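The Matheson Room: tables, cabinets and leads

Photo page by Precious Van der Merwe
Last updated March 30, 2022

The Matheson Room is the long ground-floor room at Pelden, next to the side entrance. It is let by the half day for craft groups, repair sessions and small meetings, and most of the messages we get about it are on the same few subjects: what the tables are like, where the power comes from and what can be left behind between bookings. I have put the notes for all three on this page so they can be read before a visit.

The room was redone last year. The old trestles went to the Memik hall and the tables we use now came in their place. They are heavier and they stay put when someone leans on them, but it takes two people to turn one round. Please lift and don't drag. The floor by the door already has a long scrape from the first week.

The tables

Each table has a pale, plain top. The colour was chosen so that small parts, pins and screws show up on it, and it does that well. It also shows everything else. Smudges and small reddish-brown spots turn up in ordinary use, and most of them go with a damp cloth and a drop of washing-up liquid. Don't use scouring powder or the green side of a sponge -- it takes the surface off and the mark that replaces it is permanent.

Glue and varnish are fine if you put paper down first. There is a roll of lining paper in the end cabinet. Hot irons and heat guns need one of the boards from the same place.

Power on the table

The wall sockets are low down and awkward to reach once people are sitting, so we put power strips on the tables themselves. They are white, with a row of sockets along the body and a white cord. Leave the cord in a loose loop on the table when you are working and keep it away from the edge where people walk past. 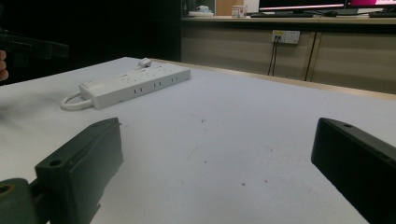

Can I plug one power strip into another?
Please plug each strip straight into a wall socket. Joining them together makes it easy to draw more current than the first one is meant to carry, and the lead can overheat.

The total matters as much as the number of plugs. Lamps, phone chargers, laptops and sewing machines add up to very little. A kettle, a fan heater or a large iron should have a wall socket to itself. The rating is printed on each strip, and if you can't read it, take another one and leave the first in the office tray.

If a strip feels warm, smells odd or has a loose socket, unplug it at the wall and tell us. The office extension is 342. Strips are inspected every April and the ones that fail are cut up the same day, so a table may be without one for a short while then.

The cabinets

A long run of light-wood cabinets stands beyond the tables, with beige-tan fronts. It is used for storage by the regular groups and by us. Group shelves are marked on the inside of the doors. The top can be used for laying out finished work or for bags and coats, but please don't stand drinks on it -- the wood rings very quickly.

Shelf space costs 95 a year and is paid along with the first booking. Paint, solvents and anything in an aerosol must go home with you. Food must too, including sealed packets. We had mice in the winter before the refit and would like not to have them again.

Leaving the room

Wipe the table, including the thin light-wood trim at the edge, where dust and thread collect. Coil the cord of the power strip loosely. Wrapping it tightly round the body strains the cord where it goes in, and we lost several strips that way before we put a notice up. Switch off at the wall.

Tables can be left wherever you have been using them unless there is a booking straight after yours. The next group's plan is on the inside of the door. If it shows two rows, turn the tables before you go.

Booking

Bookings are made through the Kaltura desk in the front hall, or by leaving a form in the box beside it. The room takes 8 people working at tables and a few more if it is chairs only. The side door code is given out with the booking slip and changes every month.

Groups who need the room for a full day should ask early, as the spring dates fill first. Quote room number 1505 on the form. The name alone is not enough, as there is a Matheson store upstairs and forms have been sent there by mistake.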